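Ticket 523: Recipe import stops at 2,000 rows
Product: Trarkix Kitchen Inventory
Reported by: Istitz support desk
Status: Resolved, pending release

Problem
The customer imports a CSV export from Mavromatis. The import ends with "Completed" but only the first 2,000 rows appear in the catalog. No error in the log. Row 2,001 onward is missing, including most of the cookware section.

Steps taken
1. Confirmed file encoding is UTF-8. No stray line breaks.
2. Split the file in two and imported each half. All rows loaded.
3. Checked item records after the split import. Text fields are correct. Thumbnails load for everything except the frying pan entry, which still pointed to the old media path. Path corrected by hand.

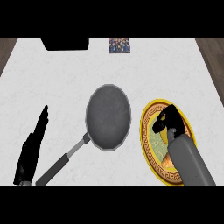
4. Repeated the full import on the Utis test server. Same cutoff at the same row.
5. Raised batch_limit in import.conf and restarted the service. Full file loaded in almost 7 minutes.

Cause
batch_limit defaults to 2,000. The importer treats the limit as end of file and reports success.

Workaround
Set batch_limit higher than the row count, or split the file. Restart is required after any change to import.conf.

Open items
Importer should log a warning when the limit is reached. Moved to the March release.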